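Follstead Community Swim Program
Progress report to the Agbayani Fund, 8th January

Hi all, and happy new year! I promised you an update once the fall term wrapped up, so grab a coffee, because I have plenty to tell you (most of it good).

The big one first. We taught 918 lessons between the start of the term and the December break, and the beginner class for adults filled up so fast that I had to open a second one on Thursday evenings. I had budgeted for one instructor on that slot and ended up needing two, so you'll see the staffing line running a bit over. I moved $600 across from printing to cover it, which Divina Cruzado on your side okayed by email. Thank you, Divina!

The pool at Tadis has been mostly kind to us. We lost four evenings to a broken pump and made up three of them. The fourth is still owed to the Edomness Street kids, and I've got it penciled in for the school vacation, assuming their bus can do it.

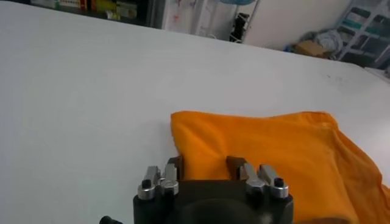 The towel fund is the part I get asked about most, and it's the smallest thing in the whole budget. You gave us $2,000 for "equipment and comfort," and I spent a chunk of it on towels, after two families told me they'd skipped lessons for want of enough dry ones at home. I went with bright orange, like the one on the white table there, and I'm so glad I did, because you can spot them clear across a locker room! They're soft, they fold up small enough for a backpack, and we've lost only two so far. The rest of that money went to kickboards and goggles in kid sizes, and there's a little left for swim caps.

Now the not-so-good. Our Saturday family session is still half empty. I tried a later start and that made it worse, so we're back to the old time. I think the bus schedule is the real trouble, and I'd like to talk it over with you before I spend anything more on flyers.

For spring, I have 30 kids on the waiting list for level two and nowhere to put them yet. Tadis has offered us an extra lane on Monday afternoons, and I'd love to say yes. I'll send the cost next week, along with the full spreadsheet and the receipts I still owe you for the goggles.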